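The Repair Pledge Is Mostly Paint

28th March

Every car maker with a plant near Brotville now has a page on its website about repair. The pages are green, and they say the same thing: we want you to keep your car longer. I have read 30 of them, and I don't believe them.

My own car is old enough to need small things often. Last June it needed a door seal. The dealer in Hillham told me the seal came only as part of a door, and the door cost $1,232. A strip of rubber! I drove to a salvage yard in Wuvville and pulled one off a wreck for four dollars.

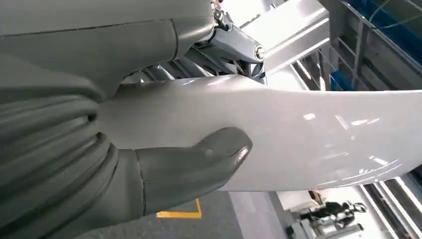
That gap between the dealer's price and the yard's price is where I would start, if anyone asked me whether the pledges mean much. A company that wanted me to fix my car would sell me the seal. It would print the part number somewhere I could find it. It would keep the part in stock for more than a few years after the model was dropped.

Defenders say modern cars are complicated, and that bundled parts are safer and quicker to fit. Maybe so for an airbag. I have yet to hear the safety case for selling a cup holder with half a dashboard attached — and yes, I was quoted for one.

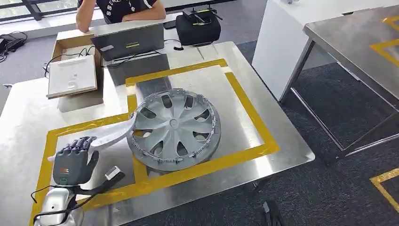
A silver-gray wheel cover on a steel table.

Wheel covers are the easy case, and makers love to bring them up. They snap on, they come one at a time, and any owner can swap one in a driveway. Fine. But trim was never the problem. Try buying the clip that holds a window in its track, or the plastic gear inside a mirror.

The state bill now being argued over would make makers list small parts separately for 30 years. I doubt it will pass in that form, and I expect the pledges will be quoted at length by the people working to water it down.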